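Subject: Re: [bread-and-beans] Black beans still hard after three hours

Hi all,

Sorry to be slow with this, I had the message open in a tab for most of May. I'm quoting the original so the rest of you don't have to go digging:

> I've been trying to make black beans from dry and I'm about ready to go
> back to cans. Soaked overnight, simmered three hours, and half the pot
> was still chalky in the middle while the other half had turned to mush.
> I salted at the start and threw in a can of tomatoes with the onions.
> Same thing happened last time. Is it the salt? My mother always said
> it was the salt.
> Also does anybody rinse off the soaking water or is that a waste?

I don't think it's the salt! I've salted my soaking water for years and the skins come out better for it, softer and less likely to split. My bet is the tomatoes. Anything acid slows beans way down, and a whole can at the start will keep them chalky until bedtime. Put the tomatoes in when the beans are already soft enough to mash against the side of the pot, and then give everything another 40 minutes or so together.

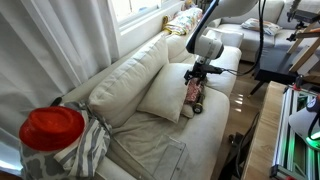

Hotilau Home Cooks -- Dry Goods & Slow Pots group

My other suspicion is old beans. When half the pot is mush and half is gravel, I always wonder if two bags got mixed, or if the store topped up a bin without emptying it first (I have definitely done this at home with my own jar, so no judgment). I buy mine from Tradero now, the little place in Elton with the green scales, because they go through a sack fast and they'll tell you when it came in. I paid more per pound than at the supermarket and I don't regret it one bit.

What I do for a pound of black beans, in case it helps:

Pick them over on a plate. Cover with plenty of cold water and stir in a good tablespoon of salt. Leave overnight. I do drain and rinse, mostly because I don't want all that salt in the pot, but I have cooked them straight in unsalted soaking water and the broth was darker and I liked it fine.

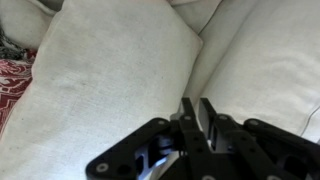 Cushions on the couch, cream on cream.

Next day, fry an onion and a green pepper in more oil than you think is decent, let them go properly soft, add four cloves of garlic and a bay leaf, then the beans and enough fresh water to come two inches over. Bring it to a real boil for ten minutes. After that turn it down until it's barely moving -- a hard boil the whole way is how you get blown-out beans on the bottom and whole ones bobbing around on top. Lid on but tipped a little. Start tasting at 65 minutes. Mine are usually done somewhere before two hours, and I taste five beans from different parts of the pot before I believe it.

If they're still hard after that, a quarter teaspoon of baking soda will push them along. Don't go over that or it tastes like soap. I learned this with a very large pot and company coming.

Hard water can do it too, by the way. My sister-in-law's tap water out past Durán leaves a crust in the kettle you could chip with a knife, and she cooks her beans in bottled water or they never get there. If your kettle looks like that, it's worth one jug to find out.

Cumin goes in with the garlic. Vinegar goes in at the very end, off the heat, a teaspoon at a time. That one matters for the same reason as the tomatoes.

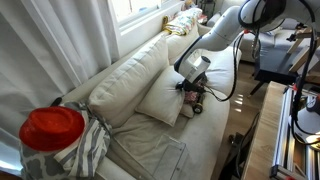 LEFTOVERS, AND THE FREEZER

A pound makes more than two of us can eat, so I freeze it in pint tubs with enough liquid to cover. They keep for months. I weighed a tub once out of curiosity and it was 525 grams, beans and broth together, a good bit more than I get out of a can after draining. Thaw overnight in the fridge and warm them slowly in a wide pan, and mash a spoonful or two into the liquid if it looks thin. Over rice with a fried egg it's my favorite supper, and the rice can be leftover too.

If the batch you have now is still sitting there half chalky, don't throw it out. Put it back on low with more water and the baking soda, then run a stick blender through the whole thing and call it soup. A squeeze of lime, some sour cream, done.

I also sent a short version of this to the list last fall and got an answer back that I've been meaning to pass on: 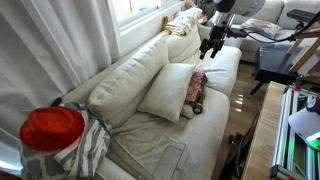 I do everything the same except I never soak. I put them in the oven at 325 in a heavy pot with the lid on tight, boiling water poured over, salt from the start, and leave them alone. It takes me a bit over two hours and they hold their shape better than any I've done on the stove. The broth is nearly black. I would still keep the tomatoes out until the end, you're right about that part. And if the beans are old the oven won't save them either.

I've tried it twice since and it's very good, though my pot lid is loose and I had to top up the water the second time. Let us know how the next pot goes, and whether your bag had a date on it!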